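Workshop notebook, table and tableware
12 Apr 2021

Back in after the break and straight on to the table covering, which I've been putting off since December.
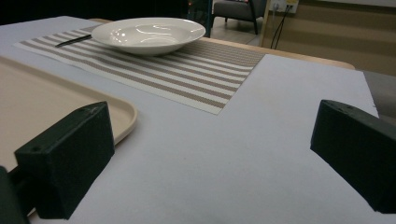

I've gone with the pale lavender-white one for now. The Gendholm roll was cheaper but it had a yellow cast that made every white dish look grubby, and I got fed up with it by lunchtime. The new one creases if you so much as look at it. Ironed it on low before it went down and it still shows faint lines, so next time I'll try rolling it round a tube overnight and see if that's any better.

Striped placemat stays, the white and taupe-brown one. I do like it! It sits well with the white bowl (the shallow one with the wide rim), though the glaze picks up the overhead lights something awful - tried switching off the row nearest the door and then couldn't read my own writing. Lights back on. Might ask Werninis if they do anything in a matt glaze, same shape.

The beige tray is fine for carrying but I'm not sold on the colour next to the cloth, it goes a bit sticking-plaster. Kragh list a grey one, item 2855, and I've put it on the order sheet with a question mark. If anyone feels strongly, cross it out.

Still to do:
Second placemat, see if the stripes match the first
Measure the drop of the cloth on the window side
Felt pads, bag of 1000 from Skondoron (yes I know, but the small bags are nearly the same price)
Find the good scissors

Stopped at 11 for tea and then lost an hour to the label printer - new ribbon is in the top drawer.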